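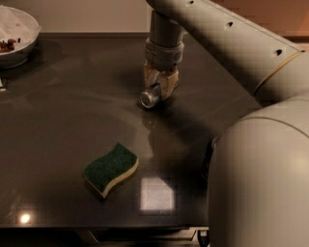
Wokeck rents furnished apartments by the month. Most of our tenants stay between one and six months, and the questions on this page are the ones our office gets most often. The answers apply to all of our buildings unless a building is named. They cover money, keys and the everyday care of the apartment, from trash pickup down to what you can safely use on a dark, glossy tabletop (the green side of a kitchen sponge is not on the list).

How much is the deposit?

The deposit is $400 for a studio and one-bedroom, and the same for a two-bedroom. It is paid once, before you get your keys. We do not take the last month's rent in advance.

When do I get it back?

Within three weeks of the day you move out. We send it to the account it came from. If you have closed that account, tell us before you leave. Changing the details afterward adds another week.

What do you take out of the deposit?

Unpaid rent, missing keys and damage beyond normal wear. A lost front door key is $100, since the lock has to be changed. A lost mailbox key is free the first time. Small nail holes, faded curtains and worn carpet are normal wear, and we do not charge for them.

Is there a cleaning fee?

Yes, $161 at the end of your stay, whatever the length. It covers floors, bathroom, kitchen and windows on the inside. It does not cover emptying the refrigerator or taking out your trash. Please do both before you hand in the keys.

How should I clean the kitchen surfaces?

Warm water, a drop of dish soap and a soft cloth will do for nearly everything. Dry the surface afterward or it will streak. Do not use scouring powder, steel wool or anything with bleach in it. A polished charcoal-gray countertop picks up every lamp in the room, and the reflections make it hard to tell a smear from a spot of light, so look at it from the side before you start rubbing. Use a board for cutting and a trivet for hot pots. If you scratch something, tell us early. A light scratch can often be polished out.
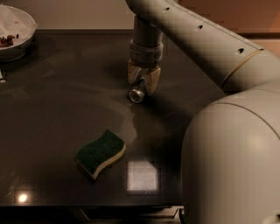
What comes with the apartment?

Furniture, bedding for each bed, two sets of towels, and basic pots, plates and cutlery. There is an iron in the hall closet and a vacuum cleaner on each floor. You get a printed list on arrival - check it in the first two days and write down anything missing or marked. Look closely at the countertop for this, especially if yours is dark with a high shine, and do it with the overhead lights on and then off.

Can I bring my own furniture?

Small items, yes. We cannot store ours to make room for yours. At the Kuserar building there is paid storage in the basement, but it is usually full by September.

Are pets allowed?

Cats and small dogs are allowed at Kuserar and Mivevex with an extra deposit of $200. Pets are not allowed at Venkataraman House.

How do I report a repair?

Use the form in your tenant account. For leaks, no heat or a lock that won't open, call the number on the back of your door at any hour. Other repairs are done between 9 a.m. and 5 p.m., and we let you know the day before.

Can I extend my stay?

Usually. Ask at least 30 days before your end date. If your apartment has been promised to someone else, we will offer you another one in the same building where we can. You do not pay a second deposit, but the cleaning fee is charged for each apartment.

Can I leave early?

Yes, with 30 days' notice after the first full month. Rent is charged up to the end of the notice period even if you move out sooner.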